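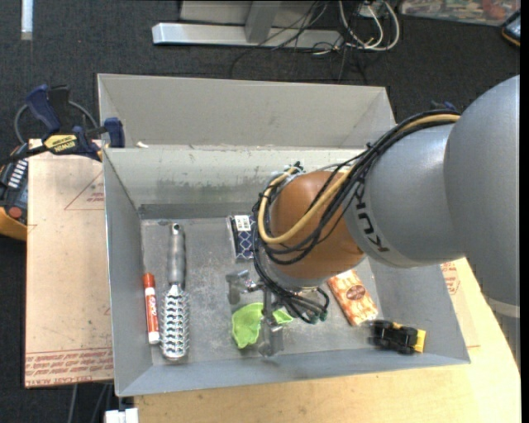

3.2 Match schedule and player load

The Judham winter league ran for 11 weeks and used a single artificial pitch. Six clubs entered, among them Fokent and Clalov, and 56 players agreed to take part in the study. Each player filled in a short form on the morning after a match, giving minutes played, hours of sleep and any soreness in the legs or back.

Forms were checked against the referee's match sheet. Where the two disagreed on minutes played, we used the match sheet. Players who missed more than two forms in a row were left out of the weekly averages — 43 remained by the final round.

Figure 4. Weekly load by playing position. Bars show mean minutes per player; goalkeepers are not included.

Midfielders had the highest load in every week but the third, when two matches were called off because of ice. Defenders reported less soreness than forwards, although the gap was small. Öztürkmen used the same form with a summer league and found no gap between the two groups. The load scores were worked out by Uldis Sepp, who did not know which club each player came from.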